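The Yellow One

When Sofia Godinho came back from the hospital in Keststead, her aunt Catarina was already sitting at the grey table with the paper. She did not ask about the doctor. She pushed a chair with her foot, and Sofia sat down.

"Your mother wanted them for the window," said Catarina. "I told her I will finish."

The paper came from Arruda's shop in Dokerby, a packet of 245 sheets, in all the colours. Her mother had folded birds for the neighbours' children, and boats, and once a whole harbour for the school fair. She never used a book. She said the paper remembers where it was bent, so you must be honest with it from the first crease.

Sofia put on her mother's bracelet that morning without thinking much. Now it slid a little on her wrist each time she moved, and she felt it, cold and then not cold.

She took a yellow sheet. She folded it corner to corner, opened it, folded it again. The creases went out from the middle like small roads. One of them was wrong, she could see it, but she went on pressing with her palm on the paper. 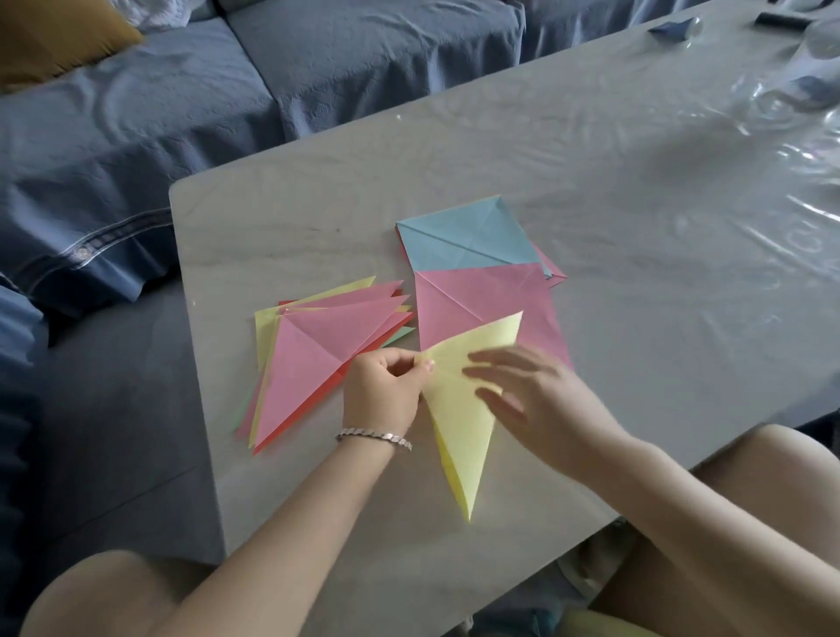

"You press too hard," said Catarina. "She also pressed too hard, when we were girls."

"Did she?"

"Always. Our father said she was ironing."

They worked until the light in the room changed its colour. Outside, the bus to Otum stopped at the corner and went away again. The kettle made its noise and they both let it finish by itself. Catarina spoke about the old flat, where four of them slept in one bedroom, and about a red kite that was lost over the river, and Sofia, who had heard of the kite many times, asked what happened to it.

At six the telephone rang. Catarina looked at it and did not stand up, so Sofia went.

It was her mother. Her voice was thin, but she was annoyed, and this was a good sign.

"Are you using the yellow?" she asked. "Keep the yellow for the last. I like the yellow."

Sofia looked at the table.

"We haven't started it yet," she said.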